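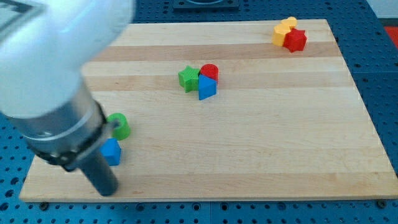 When the Arm Presses Down Too Hard: Saving Your Board, Your Blocks and Your Fingers

Bench arms have made their way into home workshops, and most of the trouble people have with them comes down to height. The arm thinks the work surface is lower than it is, and it pushes. We had this happen in November with a Vumo arm sorting plastic shape blocks on a maple-colored cutting board. The finger drove into the wood, the arm stalled, and it kept pushing until we hit the stop button. The board was left with a dent and one block had a crack down the side.

What went wrong

The height had been set on the bare bench. Later the board went on top and the setting was never changed. The arm was working to a surface that was one board thickness too low. The force limit was also still at 100 percent, as it came from the factory.

If it happens to you

Press the stop button first. Do not try to lift the arm by hand while it is powered.

Switch off at the wall and wait 4 minutes. Some arms sag when the power goes, so keep your hands out from underneath and slide a folded towel under the wrist if there is room.

Check the gripper finger for play. Hold it near the tip and try to rock it. If it moves in its collar, tighten the small bolts a little at a time, going from one to the next. Use a hand wrench.

Look over the blocks. Throw out anything cracked, as the edges are sharp and a split block can pop out of the grip.

Set the height again with the board in place, and run the first pass at the slowest speed.

Getting a dent out of a wooden board

Unplug the arm and take the board to another table. Lay a damp cotton cloth over the dent and touch it with a hot iron for a few seconds. Lift, look, and repeat. The steam swells the crushed fibers. Let the board dry overnight, then sand lightly with 300 grit and wipe on mineral oil. This does not work where the wood has been cut through. Do not put the board back in kitchen use if grease from the arm has soaked in.

Keeping it from happening again

Bolt or clamp the board down so it can't creep. Check those bolts before each session.

Write the board thickness on a piece of masking tape and stick it to the controller. If you change boards, change the tape and the setting together.

Turn the force limit down. Light plastic blocks need very little grip.

Leave open space between groups of blocks. A finger coming down between two pieces that touch can wedge there.

Wipe perforated tables with a dry brush. Crumbs and sawdust sit in the holes and work their way under the board, which lifts one corner.

Keep children and pets out of reach of the arm whenever the power is on, even if it is standing still.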